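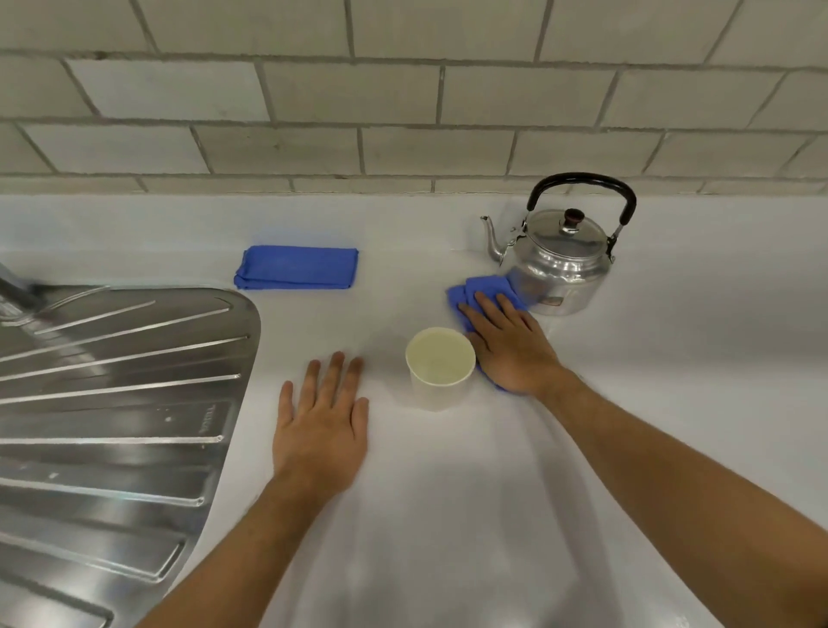

One of the first families to book with us wrote back that the house was fine but it was the kitchen bench they noticed, as they could put a bag of groceries down on it without wiping it first. We still get more comments about kitchens than about anything else, so that is what this page mostly talks about.

About Arnitz Home Cleaning

Arnitz started in May with two cleaners and a list of seven houses in Urkham. We now look after houses, units and staff kitchens in Urkham and Flanside, and there are 15 of us. Most of the work is regular fortnightly cleaning. The rest is end-of-lease work and the odd one-off before visitors arrive.

We are a small business and plan to stay one. The office is at the back of the Motaung building in Flanside, up the side stairs. If the door is shut we are out on jobs, so please ring first.

How we do a kitchen

Kitchens are done from the back of the bench forward. Tiles and grout lines first, then the join where the tiles meet the bench, then the bench itself, then the sink and drainboard. The floor is last. Ribbed drainboards get wiped along the ribs, as going across them leaves a line of grime at the foot of each one.

Whatever lives on your bench stays on your bench. We lift the toaster, clean under it and put it back where it was. Kettles get a wipe on the outside, handle and knob included. We don't descale them unless you ask, as some people are particular about what goes inside a kettle, and fair enough.

Cloths

We went through a lot of cloths before settling on a system, and it is a simple one. Colours are kept to rooms. Blue is for kitchens and never goes into a bathroom or near a toilet.

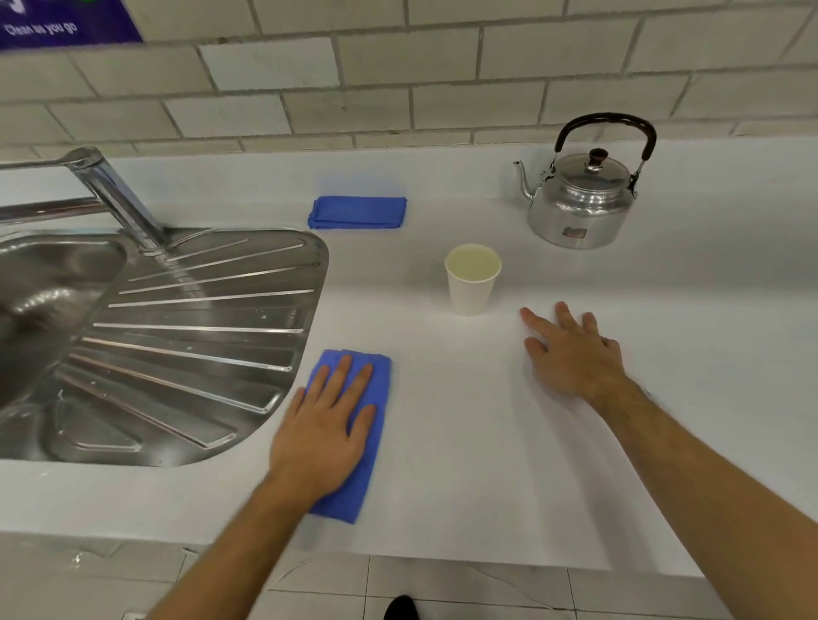
New cleaners spend their first eight visits working alongside somebody experienced, and benches are where most of the teaching gets done. They learn to fold the cloth before they start, so there is a clean face to turn to, and to work with the hand spread flat on it, fingers out, the cloth taken right up beside the rim of the drainboard. A second cloth stays folded at the back near the tiles until it is wanted. Things like a full paper cup can stay in the middle of the bench while the rest is being wiped, then get shifted for the last bit. A bunched-up cloth misses the edges - you can see it on a white bench as soon as the light comes in low.

Used cloths go back to the office in a closed bag and are washed hot, without fabric softener. Softener makes them smear. Worn ones get cut down for oven work and then thrown out.

Products

We bring our own, and a plain dish liquid solution does most benches. If you have stone or timber, tell us when you book and we will check what suits it. We are also happy to use what is under your sink if you would prefer, as long as it has its label on.

Bookings

The phone is answered from 8 in the morning. We don't work on Sunday. Regular customers keep the same cleaner wherever we can manage it, and we will let you know beforehand if somebody else is coming. Keys are tagged with a number and no address, and kept locked up at the office.

Parking at our end is behind the building - please leave bay 19 clear, it belongs to the shop next door.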